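**Prorkavis wrist-cam set** — notes, August 24, 2020

393 episodes so far, target is 500. One folder per episode, wrist video + joint log. Names are `ep_0001` and up. Gaps in the numbering are fine, dont renumber.

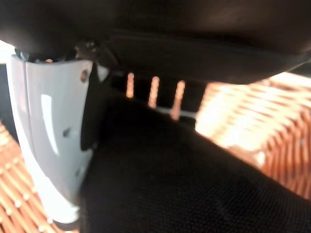 Labels are per episode, one line in `labels.csv`. Vaughn did the first batch, Sunita the rest. Tag `mesh` for any black mesh fabric near the finger, `weave` for the orange woven stuff — both if both, like the frame above. Tag `glare` too when the weave washes out on the right side.

Known problems:

- 19 episodes missing joint logs, see `skip.txt`
- timestamps drift, fix comming in September

Questions — Birdie.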